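October, evening

Up before seven to catch the 54 into Panau. It was late again and then stopped at every single stop, so I walked the last stretch from the bridge. Got to the Landden office as they were opening and was given ticket number 10. Table with a white top, drawer unit on it.

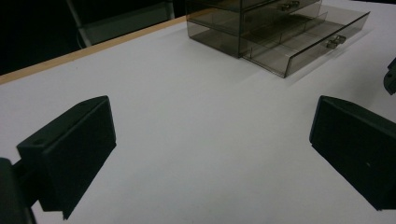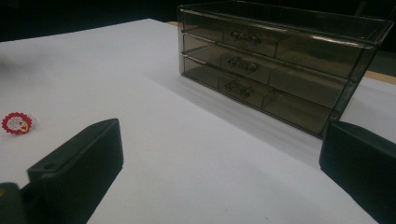
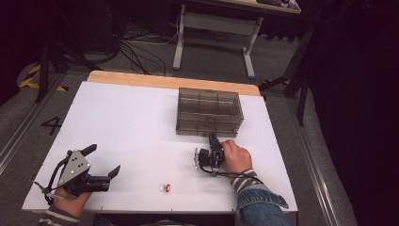

They want £203 for the allotment lease, up again, plus the water charge. I asked about paying in two halves and was told to write in. Paid the lot.

Went up to plot 7 after lunch. The leeks are better than I expected but something has had most of the kale. Dug over the far bed and put the last of the broad beans in. Slug pellets are nearly out. Stefanou's have them cheaper than the garden centre so will try there.

Home by five with a bad back. Soup and toast. Must ring about the boiler tomorrow.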